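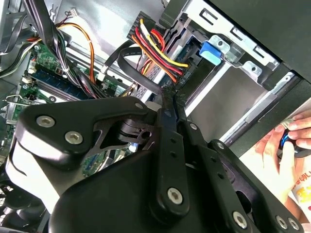
The Second Life of the Beige Box's Black Cousin

Somewhere in your house, or your parents' house, there is a desktop tower. It may be under a desk with a printer on top of it. It may be in the garage behind the paint. It was bought to do homework and taxes, and for the past several years it has done neither, and every few months somebody says it ought to go to someone who could use it.

I have heard this said so often, and with such confidence, that I went looking for the someone. What I mostly found was a growing trade in the idea that old computers are treasure. There are weekend classes and starter kits. There is Skilutness, a subscription that will mail you a screwdriver set and access to 23 lessons on bringing a dead PC back to life, the first of which is largely devoted to the screwdriver set. The pitch is always about the same: open it up, swap a stick of memory, blow out the dust, feel good.

I have opened a few. I did not always feel good.

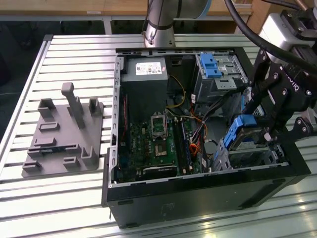
Words by Ghazal Heydari
FEATURES | June 13, 2026

Take the side panel off an older tower and lay it down, and the first surprise is how much air you paid for. The power supply is a dull metal brick with a label full of logos. The optical drive cage takes up a corner that most people stopped needing long ago. The green board has its little population of capacitors, and wires in yellow, orange, red and black wander across the middle on their way to the drives.

The second surprise is how friendly it looks. Drive cages with bright blue plastic latches seem to be begging for a thumb. Memory slots explain themselves to anyone who has ever closed a kitchen drawer. I understand why people come away from their first look convinced that they can do this, and many of them can. Getting at the parts was never the hard bit.

The hard bit is the arithmetic. Asamoah, a small refurbishing outfit I visited twice last winter, keeps its records in a spreadsheet that would sober up any enthusiast. It took in 1836 desktops over its last full year. Of those, 163 went back out as complete working machines. The rest were stripped for memory, drives and power supplies, or went straight to the scrap buyer.

"People hear that number and think we're lazy," said Timo Albers, who runs the bench. "They should come and stand here in December, when everybody cleans out the garage at once."

Albers is not a romantic about any of it. An empty processor socket, he told me, is the first thing he looks for, and he looks for it before he checks anything else. Somebody may have kept the chip. Somebody may have sold it. Either way he now has to find another that fits, and then a heatsink to go over it, and by then he has spent more time than the computer is worth. He charges $40 for a finished desktop. I asked if he made money on it and he laughed for a while.

He does make money on parts, though not much. Memory is the easy one, small and light and quick to test. Power supplies he is wary of, and he told me flatly that he never opens one and neither should I - even unplugged, they can hold a charge.

None of this appears in the brochures. Cestusberg, which sells a boxed "revival course" to schools, talks a great deal about confidence and very little about what the students end up with. I sat through a session. The kids were having a fine time, and I don't want to be sour about that. Taking apart a computer is a good afternoon. But at the end the teacher asked what she was supposed to do with the pieces, and the answer was a web address.

There is a better argument for opening the box, and it's a smaller one. You can take out the hard drive. Most people who donate a computer have no idea what is still on it, and Albers says a good share of what reaches him arrives with family photos and tax returns in place. He wipes them. You are trusting that the next person would, too.

The evening repair group at Sotside has settled on roughly that position. They'll help you pull the drive, tell you whether the memory is worth anything, and point you to the recycler. If the thing can be fixed cheaply, they'll show you how. They don't promise.

I took my own tower there in the spring. The drive came home with me in a sandwich bag. The memory went into a bin with a lot of other memory, and the case is still in my trunk.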